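Two Arms, One Bench

A pair of robot arms in a shared workshop took most of a winter to get right. The motors were the easy part.

By Torquil Ogilvie

The workshop members call the machine Romaniuk, after the street where the first arm was assembled. It occupies one end of a rented unit that also holds two lathes, a laser cutter and a bicycle stand. Yaowalak Nuchit, a controls engineer by day, designed the wiring and wrote most of the motion code. Uthai Chaimongkol did the mechanical work. Neither had built a two-armed system before, and the first version, finished in January, could not hold a screwdriver bit for longer than a few seconds.

The brief they set themselves was narrow. The machine would sort and move small electronic parts on a flat bench, using both hands, under the control of a person at first and under its own program later. It would run from a single wall outlet. It would be repairable with tools already in the shop.

The budget was $2,745, spread over four members, and it excluded the arms themselves. Those came secondhand, as a matched pair, from the liquidation of a packaging line. The largest single item on the list was the control computer. The second largest was cable.

"We bought the wrong cable first," says Nuchit. "It was rated for the current and it was fine electrically. It was too stiff. Every time the wrist turned, the cable pushed back and the position reading moved."

The effect was small at the joint and large at the fingertip. Nuchit measured it by commanding the wrist to the same angle 80 times, approaching from alternate directions, and logging where the tip stopped. The results fell into two clusters. Replacing the stiff cable with a finer-stranded type, and leaving a longer loop behind each gripper, brought the clusters together. The loops look untidy. Attempts to tie them down closer to the arm brought the error back.

The grippers are parallel-jaw units with tapered fingers. Chaimongkol went through several finger profiles before settling on the current one. Blunt fingers held well but hid the part from the operator and knocked over anything standing next to it. A narrow tip reaches into a tray without touching the walls, provided the approach angle is correct. The cost is contact area. A smooth metal part will rotate between two narrow tips if it is picked up away from its center of mass, and the control software has no way to know that this has happened.

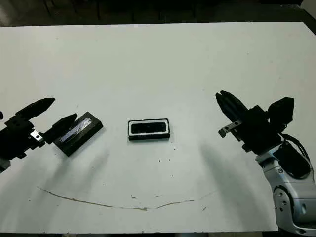 The bench at Romaniuk, with both grippers over the work surface and a shallow tray at left.

The work surface was chosen for contrast. Most of the parts the group handles are black or silver, and a white top makes their edges easier to find. It also shows every mark. Chaimongkol wipes it down with alcohol before a calibration run and otherwise leaves it alone.

Shadows were a more persistent problem. The overhead light throws a soft shadow from each gripper onto the table, and early versions of the part-finding program treated the darker end of that shadow as an object. Nuchit tried a second lamp, then a third. Each removed one shadow and added another. The eventual fix was in software: the program now predicts where the shadows will fall from the known position of the arms and ignores those areas until the arm moves away. It slows each pick slightly.

Reflective parts remain difficult. A silvery object in a black tray has a clear outline from one side and almost none from another, and the brightest point on it shifts as the viewpoint changes. The group's current practice is to locate the tray first, which is rectangular and does not shine, and to assume that whatever is in it lies parallel to the long sides. The assumption fails when a part has been dropped in carelessly. In that case the operator takes over.

Operator control is handled by a pair of hand controllers and a program called Enent, which Nuchit wrote over two weekends and has been revising since. It maps the operator's hand motion to the grippers at a reduced scale and limits the closing force. An early release mapped the two hands to the wrong arms after a restart. There is now a check at startup that asks the operator to close the left gripper and confirm that the left gripper closed.

Nuanchan Thepsuriya joined the project in its second month and has logged more operating time than anyone else. She keeps the run log, which passed 2,000 entries in the spring. Each entry records the part, the tray position, which hand made the first contact and whether the part arrived where it was meant to go.

"The bad entries are mostly the handoff," she says. "One hand holds, the other takes. If the second hand closes before the first hand opens, they fight. If it's the other way around, you drop it."

The handoff routine has been rewritten three times. The version in use waits for the motor current in the receiving gripper to rise above a threshold and hold there before the giving gripper opens. The threshold differs by part. A table of values is taped to the side of the control computer, and 26 parts have been characterized so far.

The next job is the wrist bearing on the right arm, which has developed a small amount of play. Chaimongkol has a replacement on order and expects the swap to take an evening, followed by a full recalibration of that side.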